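Loudness and the small group

The new Indano trio record runs 42 minutes and, measured from peak to average level, has less dynamic range than most dance singles. I think this is a mistake, and a common one in current jazz mastering.

Halldóra Ravn plays bass on the session. Her quietest notes sit nearly as high as her loudest, so the decay of each note seems to swell before it stops. Kári Lykkegaard's brushwork has the same problem. On the ballad "Iltcombe" the cymbal tail comes up after every stroke, which is the limiter letting go.

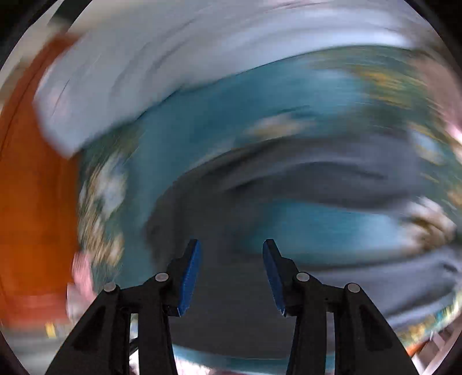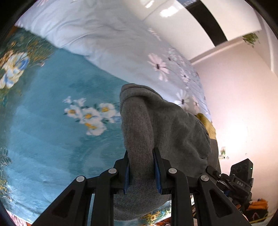
The usual defense of heavy limiting is that people listen in cars and kitchens. I accept that quiet passages get lost there. But the player can apply compression at the listener's end, and the listener can turn it off. Compression printed into the master stays. A limiter holds a signal the way two blue pads hold a bunched piece of grey cloth: the material is still all there, but its shape now comes from the grip.

Hideaki Minami's piano suffers least – he plays at a fairly even level, and the limiter has less to do. The LP, cut in an edition of 399, reportedly used a separate master. I have not heard it. If the label has that version on file, it should sell it as a download too.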